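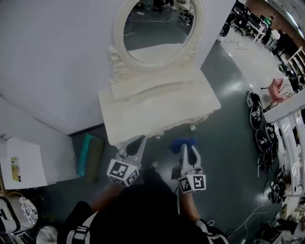
*楕円の鏡がついた白いドレッサー。彫刻の飾りがあると、ほこり取りにもやりがいが出ます。*

## 彫り飾りのある家具は「筆」でラクになる!

春の掃除、もう始めましたか? わが家でいま大活躍なのが、画材屋さんで買った平筆です。雑巾では届かない渦巻きや花模様の溝に、毛先がすっと入ってくれるんです(これ、本当に気持ちいい!)。

用意するのは乾いた筆を2本。太いほうで広い面のほこりを払い、細いほうで溝の奥をかき出します。順番は必ず上から下へ。落ちてきたほこりは、掃除機のノズルを片手に持って吸いながら進めると、床まで一度に片づきます。

### 水拭きは控えめに

塗装の家具は水が苦手です。布は固く絞って、拭いたらすぐ乾拭き。手あかが気になるところだけ、ぬるま湯に中性洗剤を数滴落として、まず目立たない場所で試してくださいね。古い塗装だと、布に色が移ることがあります。

### 鏡は布に吹きつけてから

クリーナーを鏡にじかに吹くと、液が縁から裏へまわって黒い染みのもとに。布のほうにシュッとして、縁から真ん中へ向かって拭きます。仕上げはマイクロファイバーの乾いた面で。拭き跡が残ったら、息をはあっとかけてもう一度! 斜めから見ると拭き残しがよくわかります。

### つまみのぐらつきも、ついでに

引き出しのつまみがゆるんでいたら、裏のねじを軽く締めておきましょう。締めすぎは木を傷めるので、手で回して止まるくらいで十分。ねじ穴がばかになっているときは、つまようじに木工用ボンドをつけて差し込み、一晩おいてから締め直すとしっかり効きます。

筆は使い終わったらベランダではたいて、毛先を上にして立てておきます。次は額縁と欄間をやるつもりで、もう筆をもう少し買い足しました。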